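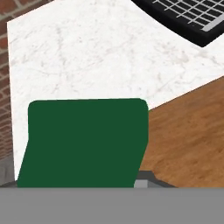 The green one.

The man from Rondside said the box would help my mother sleep. He set it on the kitchen counter between the toaster and the bread and stepped back from it, the way you step back from a birthday cake. It was dark green, with the corners rounded off, and it did not have a switch.

"How do you turn it on?" I asked.

"It's on."

"How do you turn it off?"

He smiled at my mother instead of me. She was the one with the checkbook.

It cost 579 dollars. You could get it over 26 payments if you wanted to, and she wanted to. He had a folder with a picture of a lake on the front, and inside it a letter from a couple in Mellalness who hadn't slept right since their barn burned and now slept like children. I asked if I could call them. He said they valued their privacy. I said they'd let him print their letter. My mother told me to go see if the dog needed out.

The dog did not need out. The dog and I stood on the porch and watched his car, a good car with Trindade Motors on the plate frame, and I tried to work out how many boxes that was.

She put it on the night table. For the first week you were supposed to expect nothing, according to the folder, because the house had to settle. I said that was handy. For the second week you might feel worse, and that was how you knew. I said that was even handier. She said I'd been a suspicious baby. I'd looked at every spoon.

Then she slept. I came by at seven one morning in March and the shades were still down, and I stood in the hall with my hand on the wall until I heard her snore. My mother had not slept past four since my father's funeral. She came out at half past eight with a crease down her cheek and asked why I was sitting in the dark.

"It's the pills," I said. "Did the doctor change your pills?"

"No."

"You're walking more, then."

"In this mud?"

So I borrowed it. I told her I had a bad back and she handed it over like a casserole. I took it down to the basement, where my husband keeps a vise and a drill he is afraid of, and I went in through the bottom. It took two bits. Inside there was sand, ordinary sand, the kind you get in a sack at Roltlow Hardware, and a piece of felt to keep it from shifting.

I was so pleased. I want to be fair about that. I swept some of the sand into an envelope and wrote the date on it, as if there was going to be a trial. I practiced in the car. I had a line about the couple with the barn.

She was at the stove when I came in. She'd had her hair set. She looked at the box under my arm and then at me, and she wiped her hands.

"Well," she said, "did it do your back any good?"

I had the envelope in my coat. I could feel the grit working out through the corner of it, into the lining.

"Some," I said.

"Only some?"

"I only had it two nights."

"You have to let the house settle," my mother said, and took it from me, and carried it down the hall. I'd plugged the hole with wood putty and it hadn't dried all the way. I listened for her to say something. I heard her put it down on the night table, then move it a little, then move it back.

She still had nine payments left when I started making them for her.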